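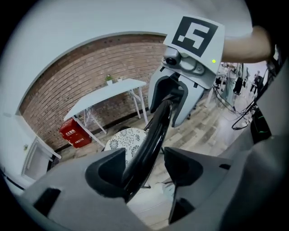 Two grippers, black cables, a little green light

I was face down on the warming bed at Sallgate when I decided to leave my husband. I'd like to say it was the eucalyptus, but I think it was the voucher.

It was for the Dritach Deep Calm Ritual, fifty-three minutes, and it had come in a cream envelope with a ribbon on it. Yilma gave it to me for my birthday, which is in June, and he'd remembered the right day and everything. Then I handed it over at the desk and the girl turned it round and said, lovely, this is the second one off this booking, did your friend enjoy hers?

I said she'd loved it. I don't know why! I just smiled and filled in the form. Any allergies, any recent surgery, how would you rate your stress today. I put a four.

So there I was with my nose through the hole, looking at a bowl of pebbles and the therapist's white clogs. She was called Tsion Woldegiorgis (it was on her badge, and I'd read it very carefully so as not to cry at the desk) and she had the warmest hands I've ever come across on a human being.

"You're holding a lot in your shoulders," she said.

"I expect I am," I said to the pebbles.

She put hot mud on me. It was from Stetow, apparently, where there's a lake, and people have been lying in it for 500 years. It smelled like the inside of a flowerpot. She wrapped me up in foil and towels until I couldn't move my arms, dimmed the lights and told me to think of somewhere I'd been happy.
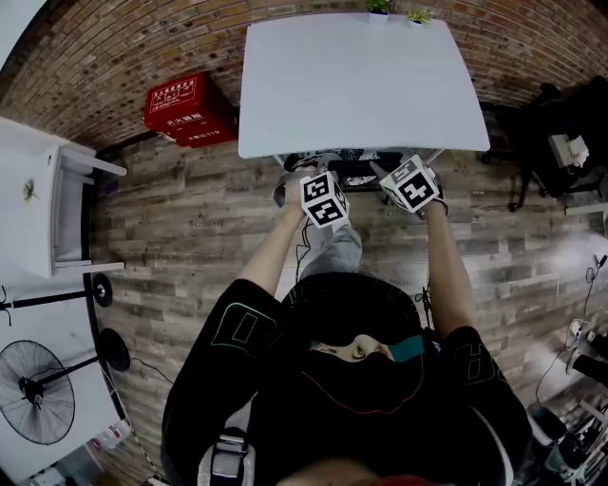 Black hood, teal band, a marker cube in each hand

I thought of our old flat over the dry cleaner's. Then I thought of who the friend might be, and I got as far as his badminton club before my nose started to itch, and of course I couldn't scratch it. You can't be properly tragic with an itchy nose. I lay there wriggling like a jacket potato, and in the end I had to shout.

Tsion came in and scratched it for me with the corner of a flannel, very gently, as if people asked every day.

"My husband bought two of these," I told her. "I only got one."

She didn't say anything for a bit. She did my temples.

"The other lady came on Friday," she said. "I shouldn't tell you that."

"What was she like?"

"Seventy-five, maybe eighty. She fell asleep before I'd got the mud on. She said her son-in-law was a good boy but he never ironed his shirts."

Well. I lay in the foil and thought about my mother, who hadn't let anyone spoil her since Dad died, and who rang me on Saturday morning sounding peculiar and said she'd been "out". Just out! She'd have made him swear not to tell me.

I had the shower, and the ginger tea, and the slice of melon. I bought a pot of the mud for her feet, and it cost more than my shoes.

When I got home Yilma was in the kitchen in the most dreadful crumpled shirt, doing something to an aubergine.

"How was it?" he said. "Are you calm?"

I told him I was and went to find the iron.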